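New sheets day!! I've been sleeping on the same tired set since we moved to Furcombe, and I finally gave in and spent 60 dollars on two in colors I love. I washed them at 20 degrees before they went anywhere near the bed (the label says so, and for once I listened) and then got stuck in after lunch.

Can I say how much I enjoy this job? Pulling a sheet up, letting it drop, smoothing the middle with my palms and then finding twelve more creases. I could do it all afternoon.
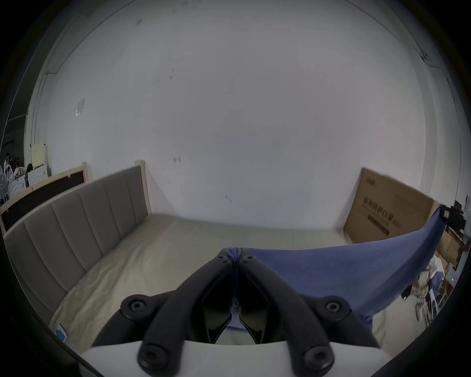
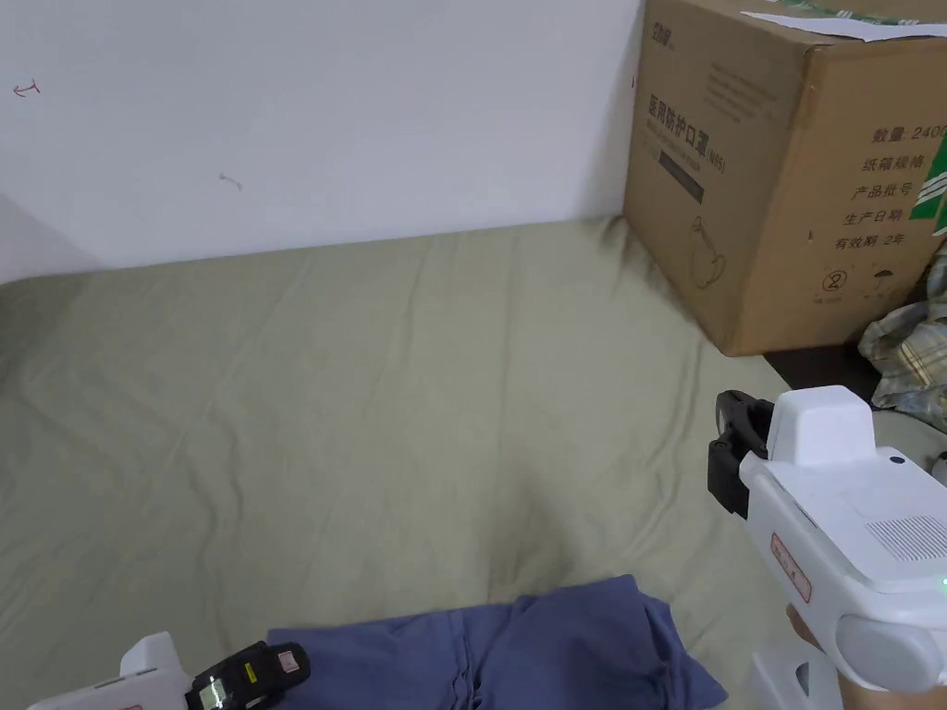 Sheets and a plain white wall, before any ironing (ha!)

I'm not going to iron them, by the way. A wrinkly sheet feels friendlier to me, and they're 100 percent cotton so they'll soften up. Next I want a big chunky blanket for October, maybe the oatmeal one from Vadine if it ever comes back in stock!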